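What the second bench will cost us

The arm itself is the easy line in the budget. We had three quotes for it by the end of February and they differed by less than the cost of shipping. The trouble is in the lines under it, which last time we filled in from memory and got wrong.

Some background. The first bench was bought through Fivance on a lease, arm and controller together, with the table ordered separately from Tessier. Anatole Vasseur wrote the original spec. It had one line for "tooling and sundries", set at 500 euros, and that was gone before the arm had been bolted down. Cables went over, and so did the emergency stop, which had to be moved to the other side of the table once we saw where people stood.

For the second bench I have split that line into 4:

Table and fixings. Perforated top again. Being able to bolt down anything anywhere has saved more time than any software we bought. Check the hole pitch against the existing clamps before ordering, as Tessier sells two and they do not mix.

End tooling. Budget for a spare of every part that touches an object. Amitero quotes long delivery on fingers and short delivery on everything else, so fingers go on the first order.

Test objects and surfaces. Cheap, but it needs its own line or it comes out of somebody's pocket.

Setting-up time. I have put this in as hours of our own work, charged at the internal rate. Ctibor Malý objected that it makes the bench look expensive. It is expensive.

Spare parts get a further 500 as a reserve, held back until the bench has run for three months. If it is not needed it goes towards the next lease payment.

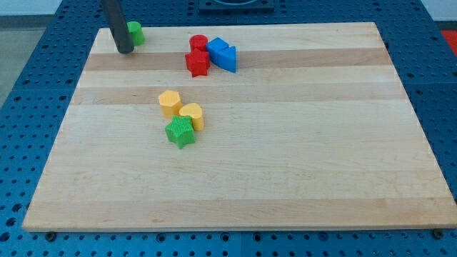 Page last changed: February, 16:40

The third line is the one people query, so a word on it. The surface is a maple cutting board laid over the blue table, and the objects are plastic blocks from the sort of shape-sorting toy sold for small children. Stars, a heart and a hexagon give us more awkward outlines than plain cylinders do, and the colours come in pairs, which is handy for sorting tasks. We looked at machined test pieces from Lemalura. They are very good and I would buy them for accuracy work - for picking and grouping I can't justify the price.

Two things are still open. The lease term depends on whether the old controller can be traded in, and I have no answer from Fivance on that. The floor loading at the far end of the room also needs checking before the table is ordered. Ctibor has the drawings.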